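Cloth on the Work Table

The common room at Rostbridge seats 28 people at full use, on olive-green upholstered chairs with thin metal legs. It was furnished for meetings. Since October it has also been used for sorting small textile goods, and the change has raised a question that furniture suppliers rarely address: what should lie between a soft object and a hard tabletop.

Mwanaisha Nyamweya, who manages the room, began with bare wood. The tables are a light finish, sealed, and easy to wipe. They are also poor surfaces for judging pale fabric. Cream, white and faint pink all drift toward the color of the wood under overhead lighting, and small items slide when a sleeve brushes them. "You lose the edges," Nyamweya says. "Then you pick up two things and think you have one."

Her first trial was a gray felt from Gurnier. Friction was good, but lint transfer was not. Felt sheds onto plush and plush sheds onto felt, and after a few sessions both needed a roller. The second was a coated cloth sold by Ditadier, which shed nothing and reflected the ceiling lights in a stripe down the middle of the table. It was returned.

The third was plain woven cloth in bright blue, and it has stayed. Blue is far enough from most skin tones, most paper and most undyed fabric that nearly anything placed on it has a clear outline. Black-and-white patterns, which break up visually on a gray ground, hold together on it. The weave grips lightly. It does crease, and the creases cast small shadows in the late afternoon, when the light comes in low.

Size matters more than the color. A cloth cut flush with the tabletop creeps toward whoever is working and bunches at the far side. Nyamweya's hangs over the edge, and the weight of the overhang keeps the top flat. She recommends a hem with a double fold and no weights sewn in, as weights knock against the knees of anyone seated close.

Cost was modest. The cloth came to $99, against $1,179 for a purpose-built sorting table quoted by Sang. A second quote, with a padded top and a raised lip, reached $1,739. Neither table could have been cleared and returned to meeting use by noon.

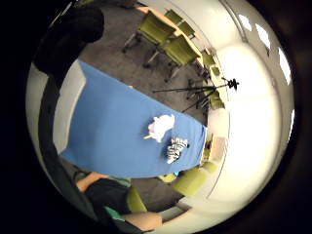
Working practice is simple. Items are kept toward one end so that the rest of the surface stays open for whatever arrives next. Soft things are set down as they come and shaped later, once the group is complete. Thin items such as pencils go parallel to the long side -- a rule that is often broken, as a stick set down in a hurry tends to end up under something soft.

The second table is left uncovered, for paperwork. Carpet under both keeps the chairs from scraping, though it hides dropped thread very well.

Washing is done cold, every two weeks, and the cloth goes back on slightly damp so that it dries flat. Nyamweya has ordered a spare in the same blue.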